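Subject: Re: [teleop-suture] How are people splitting demonstrations into segments?
From: Teresa Zalewska
Date: 5/8/25

On the list last week, Michalski wrote:

> We have started collecting suturing demonstrations by remote control
> and can't agree on where one demonstration ends and the next begins.
> Half the group wants one recording per stitch. The other half wants
> the whole closure in one go, with labels added later. What do other
> labs do? Also, do you keep the fumbles or throw them out?

We went through the same argument in February, so I'll write down where we ended up. I run the collection side at Sellthorpe. Two arms, one operator at the console, interrupted stitches on a pad with linear incisions. The operator drives both instruments for the whole stitch and nothing is scripted.

We record one stitch per file. We tried whole closures first and had 13 of them before we stopped. The files were long, the operators got tired toward the end, and one dropped needle late in the run made people want to discard everything before it. With one stitch per file, a bad one costs you a few minutes.

The catch is that the starting state changes from file to file. Old stitches stay on the pad, and so does some of the loose thread. We decided to leave most of it alone. A policy that has only seen a clean pad does badly the first time a stray tail lies across the cut. The fixed view gives you an idea of how much thread we tolerate around a single stitch:

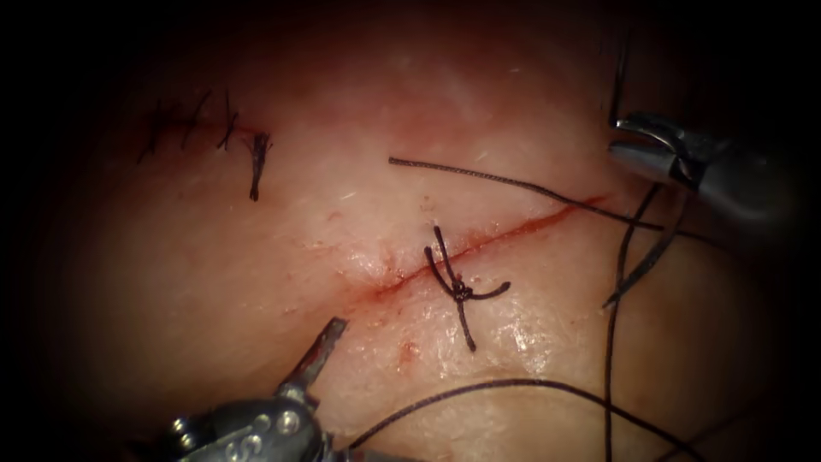

Segment labels

We use 5 labels inside each stitch file: pick up and orient, drive, pull through, tie, trim. The operator doesn't press anything while working. We tried a foot pedal for marking the boundaries and it made the motions worse, because people paused just before stepping on it. Labels are now added afterward by a second person watching the fixed view and the wrist view side by side.

Rules for the boundaries, copied from our sheet:

Pick up and orient ends when the needle tip first touches tissue.
Drive ends when the tip is out the other side and a jaw has closed on it.
Pull through ends when the thread stops moving through the tissue.
Tie ends when both jaws have let go after the last throw.
Trim is whatever is left.

The second rule needs the wrist view. From the fixed camera a closed jaw and a jaw that is nearly closed look the same, and our two labelers disagreed on it constantly until we gave them both streams. It isn't a perfect answer. Metal close to the lens goes blurry and the instruments hide part of the thread, but at the jaw tip the focus is usually good enough to make the call.
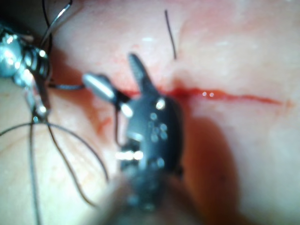
Stukdale wrote in off-list to say they do it the other way around. They keep whole closures, cut them by gripper state in software, and only have a person check the cuts that fall too close together. Their view is that hand labels drift after a few weeks no matter how good the sheet is, and that a consistent wrong boundary is easier to train on than a correct one that moves.

I think that is a fair point about drift. We handle it by putting 47 reference files back into the labeling queue every so often, and if the new labels don't match the old ones we talk about it. The trouble with cutting on gripper state, for us, is regrasping. An operator may open and close the jaws several times just to get the needle to the angle they want, and all of that belongs in one segment.

On the fumbles: keep them, but tag them. We have 900 stitch files now and the tagged ones have been more useful than I expected. If the needle slips and the operator recovers within the same stitch, the file stays in the training set. If the operator gives up and starts over, it goes in a separate folder. We don't train on that folder, but we do use it when writing instructions for new operators.

One thing I would do differently is the handling of the idle arm. Early on we let operators park it wherever they liked while the other one worked. Now we ask them to keep it in view and near the work, with the thread in its jaws if there is thread to hold.

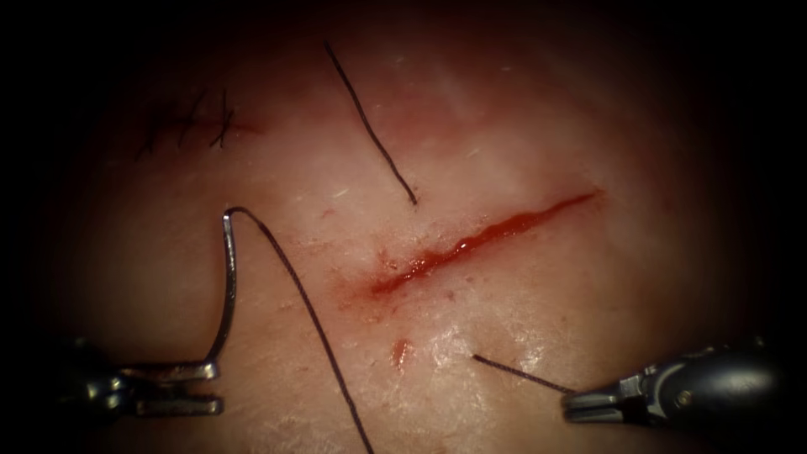 It slowed people down for the first few sessions and then it stopped being an issue. The older files with a parked arm are still in the set, weighted lower. I haven't tested what happens if we drop them entirely.

For the console we use the Skoteck hand controllers with motion scaling turned on. Whatever scaling you pick, write it into the file header. We didn't at first, and there is a batch where I can't say for sure what it was set to.

I can send the full label sheet to anyone who wants it. It runs to two pages and some of it only makes sense for our pads.

Teresa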